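4. What people keep, and what they keep it in

I should say up front that I came to this part of the study with a strong opinion of my own, namely that plastic tubs are fine and everybody should calm down about lids. I have tried to keep that opinion out of the coding. Readers who want to check me can look at the full code list in Appendix B, where the lid categories are spelled out in more detail than anyone could want.

The kitchen diaries gave us 400 usable entries from 42 households in the Jorkside area. An entry is usable if it names the food, names what the food went into, and says where it ended up (fridge, freezer, counter, lunch bag, trash). I dropped entries that only said "leftovers, fridge," and there were plenty of those, mostly from the second week when people got tired of us. The diary form was changed on 5/22/18 to add a line for the lid. Entries made before that date are left out of everything I say about closures below, but they do count toward the totals in Section 3.

4.1 Reaching for the same box

The first thing that jumped out at me was how loyal people are! I had pictured a cupboard full of containers being used more or less evenly, the big ones for soup and the small ones for half an onion, and so on. What the diaries show is closer to a favorite mug. One container does most of the work, gets washed by hand so it will be ready again by dinner, and the rest of the stack sits there waiting for a holiday. In the Lola group (the households we signed up through the Lola food co-op) this pattern was so strong that several people gave their regular container a nickname in the diary, and I ended up using those nicknames as codes.

Size explains some of it. People told us in the follow-up talks that they want something that holds two servings, and a box in the 1,000 ml range seems to be what they mean by that. But size can't be the whole story, as plenty of homes owned several boxes of that size and still went for the same one night after night. When I asked why, the talk nearly always turned to the lid.

4.2 Lids

I split closures into press-on, screw-on, clip-down, and "other," with "other" covering foil, plates, shower caps (yes, really) and the classic upside-down bowl. Press-on lids were the ones people complained about most, and the complaints were pretty much all the same: one corner pops up while you push down the opposite one. Screw-on lids got praise for soup and grumbling for everything else. Clip-down lids were the interesting case for me, and I want to spend a little more time on them.

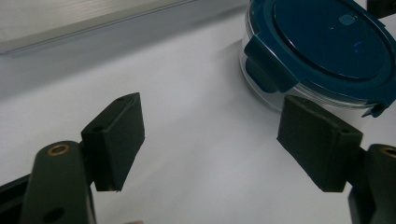

Figure 3. Round glass container with a clip-down lid.

People talk about clips as something they can check, and that word came up in the follow-up talks far more than "airtight" or "leakproof," which are the words I would have bet on. A press-on lid leaves you guessing, so you run a thumb around the rim and hope. With a clip you look at it. The round container in Figure 3 is a good one for seeing what they meant, with one of its clips hanging down over the clear side of the glass, plain to see against it, and the rest of the lid a solid dark teal. One diary keeper from the Santoro Street building wrote that she checks hers "from across the kitchen," and I believe her. Vent tabs, like the small rectangular one on the same lid, split people much more sharply. Those who microwave at work love them. Others had never opened theirs and weren't sure they were supposed to.

Glass raised its own set of questions. Its fans like seeing what's inside without opening anything, and they said this mattered most at the back of the fridge. Its critics brought up weight, mainly for lunches carried on foot or by bike. I coded weight as a separate theme from breakage, though the two often showed up in the same sentence, and my co-coder and I disagreed on those entries more than on any others. We settled them by going back to the recordings in June.

The Kirard households, most of them with small kids, are a bit different on all of this, and I take them up separately in Section 5.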